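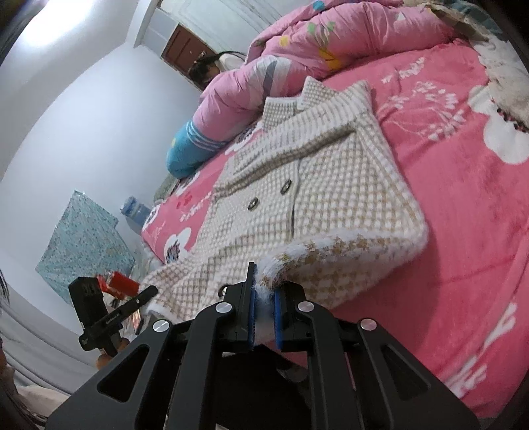

Insured value and resale value are separate quantities, and treating them as one figure is the most common error in jewellery valuation. A replacement valuation estimates what a retailer would charge for an equivalent new piece. A resale estimate records what a buyer would pay for the used one. The gap is often large, and sellers discover it at the counter.

Consider a ring valued at $2552 for a contents policy. The owner pays premiums on that figure for years, then takes the ring to a dealer such as Juvano and is offered a little over its metal content. Neither number is wrong. The certificate simply fails to state which question it answered.

Sawsan Qudah, writing in August, argued that valuers should print both figures on every certificate. I agree, with one reservation – resale estimates date quickly, and any older than 22 months should be marked as lapsed. Metal prices move, and so does demand for particular cuts.

The trade objects that a lower second figure would alarm customers. It probably would. A customer alarmed at the time of valuation can still adjust the cover; one alarmed at the point of sale has already paid the premiums.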